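Pantry Shelf Questions - Drornell Kitchen Notes

Frequently asked questions

I get so many messages about small shelves, and I love every one of them! I've pulled the most common ones together on this page.

Do I really need a shelf inside my cupboard?

If your bags live in one big heap, yes, please try it! A little two-level shelf gives you a top for the things you grab all the time and a space underneath for everything else. Mine cost less than a takeout dinner and I still get a bit giddy when I open the door.

Which shelf do you use?

I've had two. The first was the Pesell, which is light and easy to move, and the second was the Serkolel, which is sturdier but takes longer to put together (the legs go in before the top, I learned that one the hard way). Both are fine for bags and packets. I wouldn't put 50 cans on either.

How wide should it be?

Measure the inside of the cupboard with the door open, then take a little off for the hinges. My cupboard is 60 cm deep and I leave a gap at the back so I can reach behind when something falls. Something always falls.

What goes on top?

Big puffy bags! Chips, snacks, anything light and slippery. They can lean on each other and even hang over the front a little, and they're so easy to spot by color. I turn the ends toward me so I can grab one without pulling down the rest.

And long packages, like spaghetti?

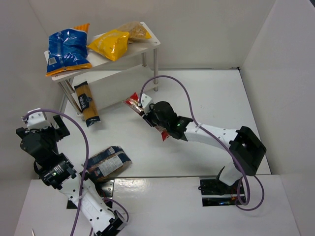

Long pasta is my favorite thing to place because it fits where other bags won't. Lean it nearly upright against the lower board with one end on the surface below, and it takes up hardly any room. If yours keeps sliding, lay it flat along the lower level instead - it's a little harder to see, but it stays put.

Should I pour everything into jars?

Only if you like washing jars. I keep the original bags so I have the date and the cooking time right there. Opened ones get a clip. I bought a pack of 100 from Orbán and I'm still handing them out to neighbors.

How often do you sort it?

Before the big grocery run, usually in the evening with the radio on. Older bags come to the front, new ones go behind. It takes up to ten minutes, and then I know what's for dinner!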